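Subject: Re: [texier-neighbors] Hard water and what it does to small appliances
From: Nadège Leblanc

Kosmas Vasilakis wrote:

> We moved into the Cliltden end of the street in August and I'm already
> getting white crust on the faucets and a film in the kettle. The water
> report says hard but gives no advice. Is a whole-house softener worth
> the money, or do people here just clean more often? The Grurnik
> salesman quoted me almost $2,000 installed and wants an answer soon.
> Also, does anyone know if the old houses have a bypass for the
> garden tap?
>
> Kosmas

Hi Kosmas,

Welcome. We have had a softener for 4 years, so I can tell you what changed and what didn't.

Faucets and shower glass got a lot better. The crust stopped building up within a few weeks, and what was already there came off with white vinegar and an old toothbrush. Soap lathers more than you expect at first, and we cut the laundry detergent in half. Our water heater used to make a popping noise when it ran and it has been quiet since we had it flushed the same month.

It does not do everything. You still get spots on dark counters and on the car if you let the water dry, only they wipe off more easily. And you will be carrying salt. We go through two bags every three months or so, which is not much, but the bags are heavy and our basement stairs are steep.
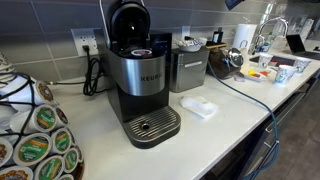
On the price, I would get a second quote before you sign with Grurnik. Kurnero did ours and they came in lower for the same size tank, though that was a while back. Ask both of them whether the drain line and the electrical outlet are included, as that is where our first quote went up. If you decide to skip the softener, you can get by with descaling the things that heat water. A pod brewer like our Keurig needs it as much as a kettle does, and for that one I empty the reservoir on the right side, run the descaling solution through with no pod in the holder, then run plain water until the smell is gone. The slotted grate over the drip tray lifts out and can soak in vinegar while you do it. Follow your own manual for the amounts.

For the garden tap: most of the older houses on the Texier side do not have a bypass. Ours didn't. The plumber cut in ahead of the softener and ran a separate line to the back wall, and it took him a morning. I would do it at the same time as the install - it is much cheaper than having someone come back. Your tomatoes will do better without softened water, and you won't be paying to soften what goes on the lawn.

One more thing on the kitchen. Some people keep a separate hard cold line to the sink for drinking. We did not bother and I don't notice a taste, but my husband does and he fills a pitcher from the basement tap. If anyone in your house is on a low-sodium diet, ask the doctor before you decide.

Test strips are cheap at the hardware store. Do 2 or 3 on different mornings and write down the results, because the softener has to be set to your hardness number and the installer may just use whatever he used next door. Ours was set too high for the first year and we wasted a fair amount of salt.

I still have the manual for the Kurnero unit and the plumber's drawing of the bypass. I can scan both if you want them, or you can come by after 6:00 and look at the setup.

Nadège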